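December 2025
By Kaja Paju

The man who runs Bellis would like me to know that he isn't against electric cars, or young people, or the internet. He says this before I have taken my coat off. What he is against is the word "upgrade", and he has a lot to say on it.

Bellis sells secondhand car parts from a unit on the Vundberg road, and has done so for most of his working life. I had come to talk to him about the new talk of "circular" motoring, which seems to mean that firms that used to sell you a new thing will now sell you an old thing for nearly the same money. Trilari, an online parts marketplace, wrote to him in October asking him to join. He showed me the letter. It used the word "journey" twice.

"They want a fee to list and a cut when it sells," he said. "And for that I get a badge. Green badge. I've been selling used parts all this time and I never knew I needed a badge for it."

I asked whether the badge might bring in customers who wouldn't otherwise come. He thought about it for longer than I expected. "It might," he said. "Some people are nervous of a place like this. They think they'll be sold a dud. But who's checking the parts on that website? I asked them. They said the sellers check them. Well, that's me, then. I'm doing that already for nothing."

I had the same question for Trilari and got a polite reply that did not answer it. The company says sellers "commit to a shared quality promise". I have read the promise. It runs to 2877 words, and as far as I can tell it commits the seller to a good deal and the company to very little.
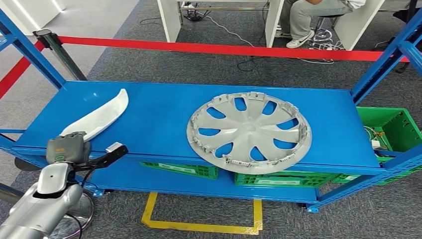
A wheel cover on the racking at Bellis.

He is not a sentimental man about old cars, which surprised me. I had half expected a speech on how they were better made once. "They weren't," he said. "They rusted. You'd get a door off and the bottom would stay behind. People forget that because the ones that are left are the good ones."

His complaint is with price, and with what he calls "the bit in the middle". He told me about a woman who had been quoted 500 for a replacement door mirror, fitted, by a garage in town. He had the same mirror, and she could have had it and a morning's labour for a fraction of the money. She went with the garage. "She wanted the paperwork," he said. "I don't blame her. But don't tell me it's about saving the planet."

Here I pushed back a little. Garages have to stand behind their work, and a used mirror with a motor in it can fail the week after. He granted me the motor. He did not grant me the rest.

What about the claims made for reuse in general? A leaflet from Huken, a consultancy that advises local councils, says that households could save around 400 a year by choosing used parts for repairs. He laughed at that one. "On what? Most people don't spend that on parts. If you need that much doing every year you want a different car."

I rang Huken to ask where the figure came from. It was based, I was told, on a survey of 302 drivers, all of whom had already bought a used part. I asked whether that might tilt the answer. The person on the phone said she would get back to me, and at the time of writing she hasn't.

None of this means the idea is a bad one. A part that gets used again is a part that doesn't have to be made, and I can't find much to argue with there. I am less sure that it needs an app, or a promise, or a consultancy. When I put this to him he shrugged and said I sounded like his wife.

So will he join? "I've not said no," he said. "My daughter thinks I should. She says they'll all be on there in the end and I'll be the one who isn't." He folded the letter and put it back in its envelope. "She's probably right. I'd want the fee down, though. And I'm not putting the badge on the van."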